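Household > Paper and Books > Storage

Cleaning Laundry Kitchen Paper and Books Shed

Looking after paperbacks and comics at home
Posted in March by the Plirkimley Household Pages

Most paperbacks are ruined by where they are kept. A book that is read twice a year and shelved badly will look worse than one that is read every month and put away properly. The notes below cover ordinary paperbacks, comics and magazines. Anything old or worth real money should go to a conservator.

Where to keep them

Pick an inside wall. Outside walls get cold in winter, and a bookcase pushed hard against one will grow mould along the back before you notice any smell. Leave a gap of two fingers behind the case so air can move. Garages, sheds and roof spaces are all poor choices, and so is the cupboard beside the hot water system.

Keep covers out of direct sun. Reds and oranges fade first, and blues hold on longer, so a bright cover left on a windowsill ends up a strange colour. If the only spot you have gets afternoon light, hang a blind or turn the case side-on to the window.

Clear a table before you start sorting. Wipe it, let it dry completely, and bring the books over in small piles.

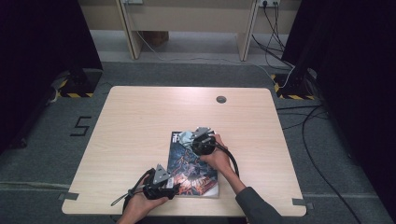
A comic or magazine laid flat on a light-coloured table.

Dusting

Hold the book closed, spine up, and brush the top edge away from the spine with a soft, dry paintbrush. A 2-inch brush from the hardware shop does the job and lasts for years. Keep it for books only and write that on the handle. Don't use the vacuum directly on paper. If the shelf is thick with dust, vacuum the empty shelf and brush the books somewhere else.

Glossy covers can be wiped with a barely damp microfibre cloth, then a dry one. Matt covers mark easily and should only ever be wiped dry. Test a back corner if you can't tell which you have.

Sticky labels

Warm the label with a hair dryer on low for 7 seconds, then lift a corner with a fingernail and pull back slowly, keeping the label close to the cover. If it stops moving, warm it again. Eucalyptus oil on a cotton bud will take off leftover gum from a glossy cover. It will stain a matt one, and it will go straight through uncoated paper.

Pencil marks come off with a white vinyl eraser. Rub in one direction only. Ink is there for good.

Musty smell

Stand the book upright with the pages fanned and put it in a lidded plastic tub beside an open dish of bicarb soda. The bicarb must not touch the paper. Leave it a week, change the bicarb and check again. Two or three rounds is normal. Cat litter works as well, provided it is the unscented clay kind. We used a Sasero tub because it was already in the laundry, and any tub with a tight lid is fine.

If you can see mould, take the book outside before you open it and wear a mask. Brush it off outdoors once the book is fully dry. Throw out anything with mould right through the pages.

Flattening a curled cover

Covers curl when one side takes up more moisture than the other. Put the book between two sheets of plain baking paper, lay it on a flat board, put a second board on top and add weight. A few heavy cookbooks will do. Leave it for a fortnight. Ironing is often suggested and often melts the coating. 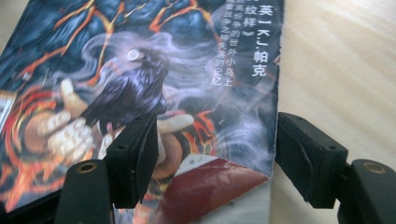 Aguirre wrote in to say that a fortnight wasn't long enough in a humid house and that a month under the boards gave a much flatter result. Printed baking paper should be avoided too, the same letter said, as the pattern had come off on a white cover.

Boxes

Comics and magazines store best standing up in a box made to their height, with a backing board behind every few issues so they don't slump. Pack the box firmly enough that they stay upright and you can still slide one out without dragging its neighbours. A box of 80 is as much as most people can lift safely. With a big collection, say 1,000 issues, spread the boxes over several low shelves and keep them off the floor in case of leaks.

Ceststead boxes have hand holes that let dust in. Tape a piece of card over each hole from the inside. Label the short end of the box, as that is the end that faces out.

Last checked in March. Next page: mending a loose spine.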